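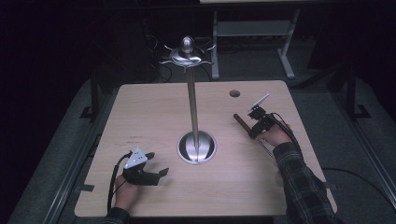 What changed at work when the robots came

I've been at Forkwood for 16 years, most of them on the packing side, and when Jetton bought us the first arm I was pretty sure I'd be out by July. Well, it's 8/26/21 and I'm still here, only my days look different. My shift used to be lifting and taping. Now a good half of it is showing.

Showing means you pick up a pair of hand-held grippers and do the job yourself, over and over, so the machine has something to learn from. A good morning is 90 runs. My record is 100 and my thumbs let me know all about it that night!
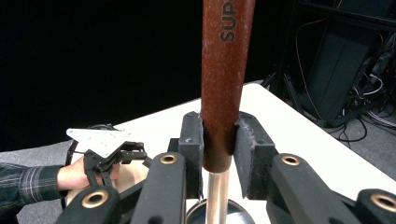

I want to talk about what this does to people's hands, and to their pride a little. Some of us have been quick with our fingers our whole working lives, and then you get two black pads to do it with and you're a beginner again. You learn to see things you never looked at. Take a brown handle with a metal shaft under it – with fingers I'd just grab it, but with the pads I stop and think about how high up to pinch and whether it's going to twist on me. The young ones got it in a day (of course they did). I needed 10 before I quit squeezing everything like it owed me money.

The pay went up a bit, the lifting went down a lot, and my back is thrilled. What I miss is the talking. On the line we talked all day long, and now you go quiet when you're on a run. The folks at Dultia told us it's the same over there, so they put in a longer lunch. I'd vote for that.
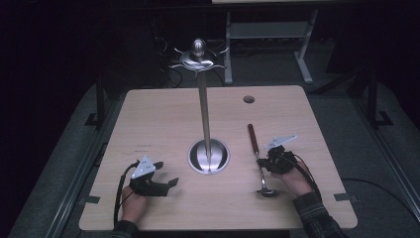 Stuff people keep asking me

Is it boring? Some days, sure, but so was tape. Would I go back to the line? Ask me after we start on the Tse orders – I hear those are all little fiddly parts.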